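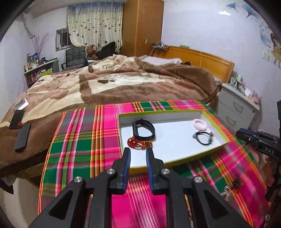
Two hand-held grippers at a tray of small accessories during the home-handling comparison. The finger pads are blue rubber.

Tollusar compares finger pads on small household items

13 November 2025
3 min read

Tollusar has published first results from a comparison of finger pads for hand-held grippers, carried out in furnished bedrooms instead of on a lab bench. The work covers small, light objects that are easy to drop and awkward to pick up singly: watch straps, hair ties, cord bracelets and beaded ornaments.

Each item was lifted from a shallow cardboard tray and set down on the bedding beside it. An operator held one gripper in each hand and worked at normal speed. An attempt was scored as a success if the item left the tray on the first closure and stayed in the jaws until release. Every item was attempted 50 times with each type of pad.

Three pads were compared. The first was plain rubber, the second a ribbed rubber supplied by Begay, and the third a softer foam-backed pad made in Tollusar's own shop. Jaw geometry and linkage were the same throughout.

Plain rubber gave the most even results. It was the best of the three on the silicone strap and on braided hair ties, and it lost few cord bracelets. The ribbed pad held beaded items well once they were lifted, but the ribs caught on the threads, and several items did not fall free when the jaws opened. Foam-backed pads needed less care in alignment. Their front edges had begun to peel after 40 closures on the beaded pieces, and the set was replaced before the series was finished.

"The pad matters less than the angle you come in at," said Fitzgerald Lindqvist, who ran the series for Tollusar. "With a strap that is curved into a loop, you want one finger inside the loop. If you close on it from above, it rolls."

Lindqvist said the patterned blankets were left in place on purpose. The wrist camera has to find the edge of the tray against stripes and prints, and an earlier run on plain gray cloth had made the detection software look better than it was. The camera software is from Sallska and was not changed between pads.

A second series will put the same pads on a fixed arm with a Grultcombe controller. It is planned for April and will add closing force to the log — the hand-held units record jaw opening only. Tollusar expects to keep the plain rubber pad as its reference and to drop the foam-backed version unless the edge can be bonded differently.

The scoring sheets are available from the company on request.

Related items
Sallska updates edge detection for wrist cameras
Grultcombe controller: 6 firmware changes to check before an upgrade
Begay adds narrow ribbed pads to its catalog
Measuring jaw opening without an encoder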